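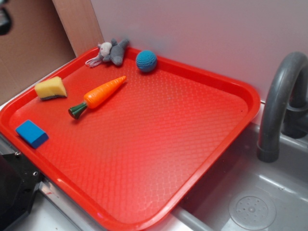

Can a ward candidate knock on my door after I've asked them to stop?

Posted by hedgerow49

We've got a by-election coming up in Ratow ward in June and I'm losing my mind a bit. One campaign has been round four times now, twice while I was getting the little one to sleep, and I told the second lot very clearly that I'd made up my mind and didn't want any more visits. They were perfectly nice about it, wrote something on a clipboard, and then another pair turned up at ten to eight in the evening!

I'm not against canvassing as such (I did some myself years ago, in the rain, for a man who came third). What bothers me is that they greeted me by name and seemed to know I'd voted last time. Where does that come from? And is there a proper way of getting off the list, or do I just hide behind the sofa until polling day? I live on the Tabrizi Road side, if that makes any difference.

marrowfat_pea

They get your name from the electoral register. Candidates are allowed a copy of the full one for campaigning, so opting out of the open register won't help, that only stops it being sold on to companies and so on. Whether you voted is on what's called the marked register, which parties can ask for afterwards. It shows that you voted but never who for, so don't worry about that bit.

As for stopping them, write to the agent. The agent's name and address will be in tiny print on the bottom of any leaflet, it's the imprint and they have to include it. Say you object to your details being used for direct marketing and give your full address so they can find you. I did mine by email and had a reply the next morning. Our ward has 2602 electors and I'd bet half the canvassers are working off sheets printed before you complained, so telling people on the doorstep is a bit hit and miss.

You'll still get the freepost leaflet. Every candidate at a parliamentary election gets one, but for a council seat it's just whoever they can find to push it through the door, so a "no leaflets" sign does sometimes work.

Dreltero

just dont answer the door?? I had 17 leaflets last time and they all went in the recycling. they're all the same anyway

tansy204

I used to organise rounds for a local campaign, so I can tell you how you end up with four visits. We'd started using an app called Drivura for the canvass sheets and if the volunteer didn't press save before walking off, your answer vanished and the house came up as "not contacted". Cue another pair on your step two days later. It drove me up the wall, and I had people shouting at me down the phone about it (quite rightly).

Marrowfat is right about writing to the agent. I'd add one thing: ask them to mark the whole address as do not contact, with everyone in the house listed. If you've got a partner or a grown-up child on the register they'll still have a line on the sheet and somebody will come knocking for them instead. And keep a copy of what you send. If they carry on after that you can complain to the Information Commissioner, though in my day a second, slightly crosser email usually did the trick.

A small note taped by the bell saying "No canvassers, child asleep" is worth a go as well. I always walked past those.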